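Small Blocks, Large Opinions: Sorting Game Gets a Home at the Library

February 3, 2023
By Rhonda Gill
Filed under: Around Town

The Verkel branch library has a new attraction on its second floor, and it fits in a coat pocket, a fact the staff would prefer you kept to yourself.

The game is called Prunex. It is a matter of small plastic blocks in assorted shapes and colors, a board to put them on, and a deck of cards telling players which blocks belong together. Then the next card tells them something different. Green goes with green, until it doesn't, and a grown man in a fleece vest is asking to see the rule book.

Océane Sawatzky designed it over two winters in her basement on Bemo Street, printing the pieces herself and, by her own count, throwing out 639 of them. "The hearts were the worst," she said. "They came out looking like potatoes. I had a whole drawer of potatoes."

She has since printed 2,889 pieces she is willing to be seen with, enough to supply the library, the elementary school and one dentist's waiting room, where the game has reportedly made people miss their names being called.

Opening night drew a respectable crowd, if you include those who came upstairs looking for the tax forms. Play was friendly for most of the first hour. Then came a card asking for "things that stand up well," and the room divided into those who felt a star can stand and those who felt a star can only be propped. Sawatzky declined to rule. She ate a cookie instead.

The board matters more than you might expect. Early versions used cardboard, which warped, and then a cafeteria tray, which slid. The current one is maple, glued up from strips in paler and darker tones.

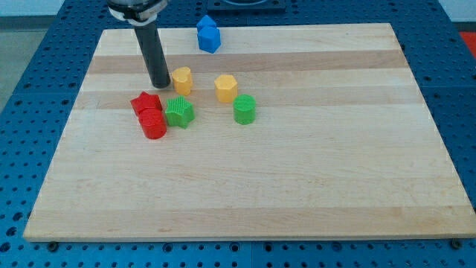

Sawatzky says the stripes were never meant to be part of the game, but children began using them as lanes within minutes and she has given up arguing. A lane rule will be added to the cards in March. It runs to a page and a half.

The Rweyemamu Room will host open play every week through the spring, right after the knitting group, which has asked that the heart pieces stop turning up in its yarn. Admission is free. Players under six should bring an adult, and several of the adults should probably bring one too.

Prunex may also be borrowed at the front desk for two weeks at a time. Blocks are checked on return, and the fine for a missing star is one dollar, propped or standing.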